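邻里厨房通讯｜胡萝卜切到多碎才算碎 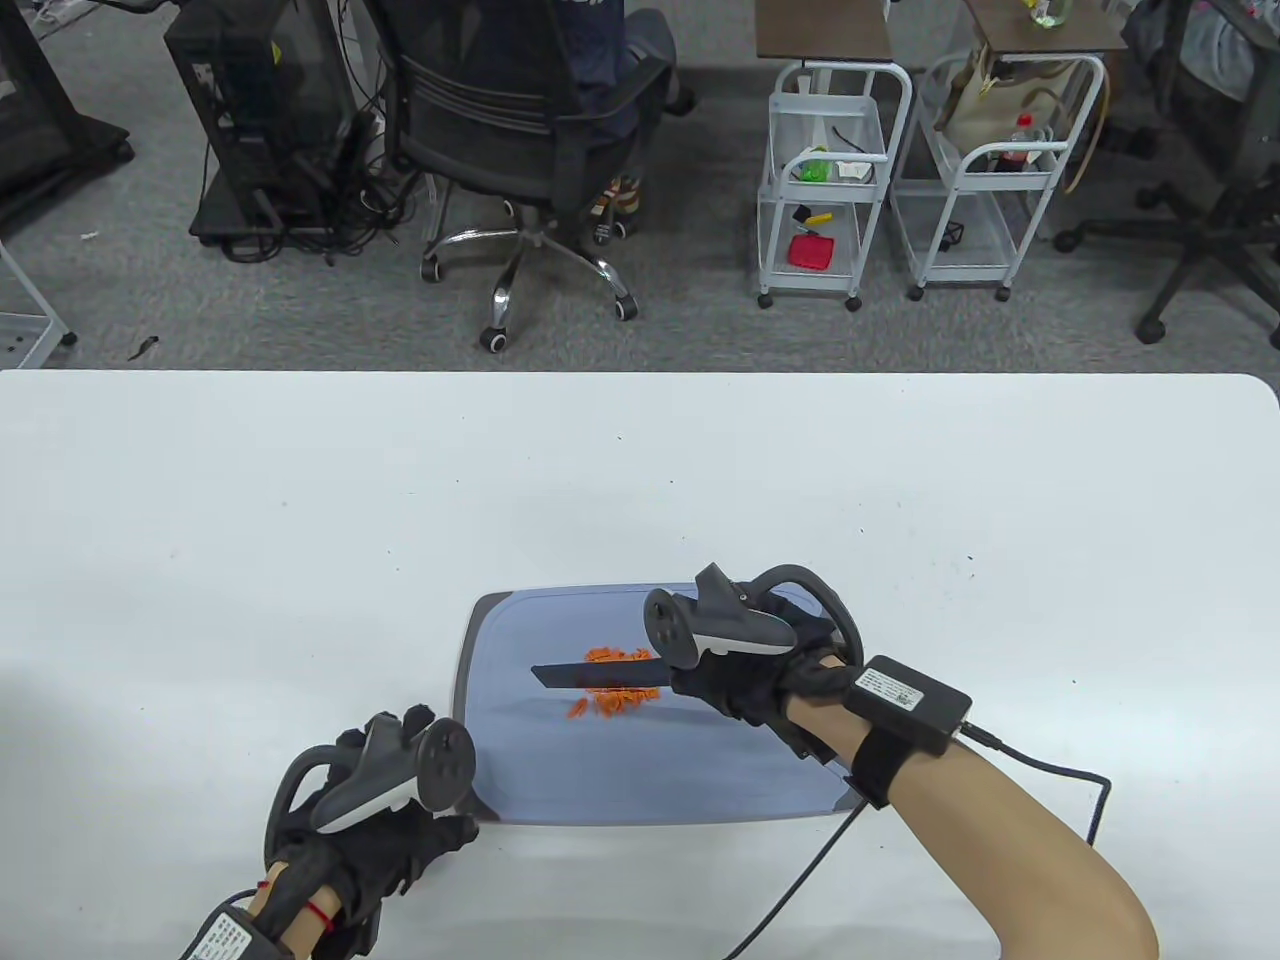

白桌子、塑料砧板、一小堆胡萝卜碎，刀还压在上面。

各位街坊、各位老读者，天气总算凉下来了，我这个专栏也从夏天的凉拌黄瓜一路写到了该炖汤的时候。上一期写完绿豆汤，收到的来信里头，问得最多的居然跟绿豆没有半点关系，问的是胡萝卜。Rocío Montoya 写得最长，满满两页纸，说她照着我九月那篇肉丸子的方子做，丸子一下锅就散，捞起来一看，全是胡萝卜丁从肉里往外掉，一锅清汤变成了一锅橙点子。她问我，方子里写的“胡萝卜切碎”，到底要碎成什么样？

这是我的不是。写方子的人最容易偷懒的地方就在这种词上，“少许”“适量”“切碎”，自己心里清楚得很，落到纸上就成了一笔糊涂账。所以这一期别的都先放一放，专门聊聊怎么把一根胡萝卜切碎，慢慢聊，反正汤还没开。

先说挑胡萝卜。要切碎的胡萝卜，我喜欢选中等个头、上下粗细差不多的。那种头大尾尖的，样子是很神气，可是切片的时候越切越小，切到后来手指头都没地方放。太粗的芯子往往老，切出来的碎粒嚼着有渣，小孩子吃两口就往外吐（我家那个就是这样，吐得很有准头）。买的时候拿在手里掂一掂，沉甸甸、掐着硬实的就好。要是买回来放了几天，有点发软，也别急着扔，在凉水里泡上半个钟头，多半能缓过来一些。软胡萝卜最难切，刀下去它就弯，弯了就滑，滑了就容易出事。

洗干净以后要不要削皮，这个问题在我们通讯里吵过不止一回。Ulla Riihimäki 是坚决不削的，她说拿刷子刷干净就行，皮底下那一层最香。我自己是看用途，炖汤不削，做馅要削，皮混在馅里颜色发暗，口感也粗一点点。您家里怎么习惯就怎么来，千万别为了这个跟老伴闹别扭。

接下来是砧板。我用过木头的、竹子的，也用过塑料的。切胡萝卜我现在反倒偏爱塑料砧板，胡萝卜的颜色很能染东西，木砧板切上几回，中间就黄了一大片，怎么刷都还有个影子。塑料的也会染，不过趁着刚切完赶紧冲，再抹一点食用油揉一揉，用洗洁精洗掉，颜色能去掉大半。砧板四个角是圆的最好，收进柜子里不刮手，端起来往锅里倒菜也顺。

砧板最怕打滑。我的老办法是在底下垫一块拧干的湿抹布，铺平，四边都不要鼓起来。Leopoldo Espinoza 说他用的是 Grurnitham 的防滑垫，剪成比砧板小一圈的方块，用完冲一冲挂起来晾，他觉得比抹布省事。我还没试过，哪位用过的也请来信说说。总之桌子越光滑，这一步越不能省。

砧板摆在哪里也有点讲究。我习惯往拿刀的那只手那边稍微偏一偏，另一边留出一块空桌面来，放碗，放还没切的菜，或者手累了就搁在那里歇一歇。厨房小的人家，台面上总是堆得满满当当，酱油瓶子挨着刀把，一转身就碰倒。我劝您在动刀之前先花一小会儿把台面清出来，哪怕只是把瓶瓶罐罐都推到墙根去呢，切起来心里也敞亮许多！家里要是有一张大桌子，把活儿挪到桌子上去做也很好，坐着站着都方便，旁边还能有个人坐着陪您说话。

刀就用您手里最顺的那一把。有人来信问是不是非得买 Zundach 的不可，真不用，刀好不好切，七分在磨。Samran Noiphan 每个月磨一次刀，磨完拿一张旧报纸试，能一刀划到底才算数。我没他那么勤快，不过切胡萝卜之前总要在磨刀棒上蹭几下。钝刀切胡萝卜，得用蛮力往下压，“咔”的一声，半截就飞到地上去了，还得弯腰去找，找到了还得再洗。

好，现在正式来切。

胡萝卜先横着断成几段，每段跟手指头差不多长。拿一段，从侧面薄薄片下一片，露出一个平面来，把这个平面朝下放，胡萝卜就老老实实趴着不滚了。这一步我教过好些人，学会了的都说早知道就好了，以前全靠手死死按着。

趴稳以后，顺着长的方向切成薄片。做馅的话，片要薄，薄到拎起来能微微弯一弯。把三四片叠在一起，再顺着切成细丝。不要贪多，叠得太高，上面那几片会往旁边溜，切出来粗的粗细的细，后头再怎么剁也剁不匀。

丝切好了，拢齐，转个方向，横着切成小粒。切到这里，其实就已经是很像样的胡萝卜粒了，炒饭、炒玉米都可以用，颜色漂亮，嚼着也有点脆劲。可是做丸子、做饺子馅，还得再往下走一步。

这一步就是剁，或者说压着切更准确些。一只手握住刀把，另一只手张平了轻轻搭在刀背靠前的地方，刀尖不离开砧板，刀把那一头一起一落，像铡草那样，从胡萝卜堆的这一边慢慢走到那一边，再走回来。走两个来回，碎粒就摊开了，这时候停一停，用刀背把它们往中间刮成一小堆（请记得用刀背，拿刀刃去刮，刃口很快就毁了），再接着来。要是刀不够长，刀背上搭不下第二只手，那就单手慢慢切，空着的那只手放在砧板旁边的桌面上，离刀远远的，这样也完全可以，就是多费一点工夫。

切到什么程度算完呢？我的标准是，抓一小撮捏在手指间搓一搓，摸得到颗粒，可是没有哪一颗特别扎手。拿东西来比的话，跟小米差不多大是做饺子馅的，跟绿豆差不多大是做丸子的上限，再大就要像 Rocío 那样，在锅里散给您看了。也不要切得太过，切成泥，水分全跑出来，馅就稀了，包的时候底下老是破。

说到水分，顺便多唠叨几句。切好的胡萝卜碎如果要拌进肉里，我会先拿一点点油炒一炒，炒到油变成橙黄色，香味出来，盛到盘子里摊开晾凉。一定要晾凉了再拌，热的拌进去，肉的外层先熟了，就不抱团了。不愿意炒的，撒一小撮盐，腌一会儿，用手轻轻攥掉水，也行，只是香味差着一截。攥出来的那点胡萝卜水别倒，和面的时候掺进去，饺子皮带一点淡淡的橙色，小孩子见了特别高兴，能多吃好几个。

有几位年轻的读者问，为什么不直接用机器打？当然可以用。我家里也有一台 Hauser 的小绞菜机，过年人多的时候就请它出来。不过机器打出来的胡萝卜，边上总是毛毛的，出水也快，而且就切那么一根半根的，切完了还要拆开来洗刀片、洗杯子、洗盖子，洗盖子上那一圈橡皮，算下来不见得比手切快。再说，手切有手切的乐趣。下午光线好的时候，厨房里安安静静的，就听见刀碰砧板的声音，脑子里什么都不用想，等回过神来，一小堆橙色的碎粒已经在那儿了，看着心里就舒坦。

也有人来信讲切菜时戴手套的事。Berenice Esquivel 每次切完胡萝卜，手指头和指甲缝都是黄的，第二天去上班还觉得不好意思，后来就养成了戴手套的习惯。我的看法是，戴可以，手套要合手，指尖那里不能空出一截来，空出来的那一截您感觉不到，刀可不管那么多。袖口也要挽好，松松垮垮地拖在桌子上，一会儿沾了菜，一会儿又挂住了刀把，挺烦人的。实在不想戴的，切之前在手上抹一点点油，切完用肥皂一洗，颜色也就不怎么上手了。

没切完的胡萝卜，用厨房纸包上，装进袋子里，放冰箱下层，还能放好些天。已经切碎的就不要久留了，盖好了当天用完最好。真要是切多了，铺在盘子里薄薄一层，冻硬了再装袋，下回煮粥抓一把丢进去，连化冻都不用。我的冷冻格里常年有这么一袋，跟它做伴的还有一袋葱花和一袋姜末，都是哪天切上了瘾，收不住手，切出来的。

再把那道丸子的方子补全，免得各位又要去翻九月那一期。猪肉馅一碗，肥瘦都要有一点；胡萝卜一根，中等个头，照上面说的切碎，炒过晾凉；葱姜末一小撮，盐半茶匙，白胡椒粉抖两下，鸡蛋一个，淀粉两汤匙。先只放肉、盐和鸡蛋，朝着一个方向搅，搅到筷子觉得费劲了，再把淀粉加进去，最后才放胡萝卜和葱姜。顺序不要颠倒，胡萝卜放得太早，肉还没有上劲，中间全让碎粒隔开了。拌好了盖上，放冰箱里歇半个钟头。

下锅的时候，水不要大滚，锅底冒小泡就可以了。手上沾点凉水，从虎口里挤出一个来，用勺子一刮，顺着锅边滑下去。全部下完以前不要去搅它，等丸子自己浮上来，再拿勺背轻轻推一推。浮起来以后接着煮几分钟，捞一个切开看看，中间没有粉红色了就关火。撒点香菜，滴两滴香油，不爱吃香菜的换成葱花。汤里要是想放粉丝，提前泡软，最后再放，放早了粉丝把汤全喝干了，我上过这个当，端上桌的时候成了一锅炒粉丝。

不吃肉的读者，把肉换成压碎的老豆腐就行，用纱布把水攥干，淀粉多加一汤匙，胡萝卜要切得更细一些，下锅之前先在平底锅里把外皮煎一煎，再放进汤里，不容易散。Ulla 家里就是这样做的，她还会往里头加一点切碎的香菇，我尝过，很香，一口气吃了半碗，把原本要带回家给孩子的那份也吃掉了，到现在还过意不去。

最后说几件零碎事情。上一期问大家家里砧板用什么材质，收到的回信比我想的要多，将近 90 封，还在慢慢读，等理清楚了再跟各位汇报，有几封讲的是老砧板的故事，写得真好，征得本人同意以后想摘几段登出来。借出去的那几本旧菜谱，看完了麻烦放回活动室门口的架子上，后面还有人排着队等。另外，有位读者把一只 Tornex 的削皮刀落在了上回的包饺子桌上，绿色的把，洗干净了，收在抽屉里，来取的时候说一声就好。

下一期想写白萝卜，擦丝、切条、晒干、做糕，哪一样都行，我还没拿定主意。各位要是有拿手的做法，或者有什么一直没弄明白的地方，都请写信来，写多长都不要紧。Rocío，丸子重新做过以后，可一定要告诉我散了没有。

2021年10月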